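Chapter 6
Partisan Talk and the News Audience

On a weeknight in July, the Juleveck cable service carried 38 separate segments about a single remark made by a member of the state senate. Most of them lasted under four minutes. Few of them quoted the remark in full. What filled the time was reaction – from hosts, from former office holders, and from guests booked to disagree with one another.

This chapter is concerned with programs of that kind. Chapter 5 dealt with reporting, and with the rules that newsrooms set for sources and corrections. Opinion programs work under looser rules. They are cheaper to produce than field reporting, they fill fixed hours, and they give viewers a reason to come back at the same time the next evening.

The first section looks at how a claim moves from a printed column to a television panel. In the Anley case, a columnist called a county executive a puppet of outside interests. The column ran 459 words. Within two days the word "puppet" was the topic on three evening programs, and the budget vote that had prompted the column was mentioned on only one of them.

The second section turns to the audience. The Tindall survey asked 220 regular viewers to sort statements they had heard on the air into reports and opinions. Another 130 people who watched less than once a week were given the same list. The two groups made different kinds of mistakes, and the tables in Section 6.2 set these out side by side. Read the question wording before you read the results.

The third section covers the language of accusation. Words such as "traitor," "hysterical" and "asset" have plain meanings, but on a panel they often serve to mark which side a speaker is on. We follow the Brevetti transcripts here and use their method of coding – each insult is logged with its target, its speaker and whether the host objected.

Key terms for this chapter: opinion program, panel format, attribution, loaded language, partisan cue. Definitions are in the glossary.

Before you begin, watch one full hour of an evening opinion program and keep a log of the topics covered. You will need it for Exercise 6.1.
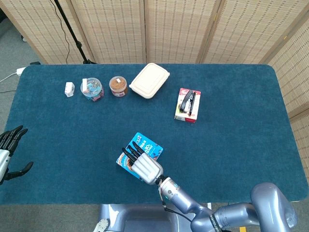
Figure 6.1. Table with a teal-blue mat in front of a woven bamboo screen.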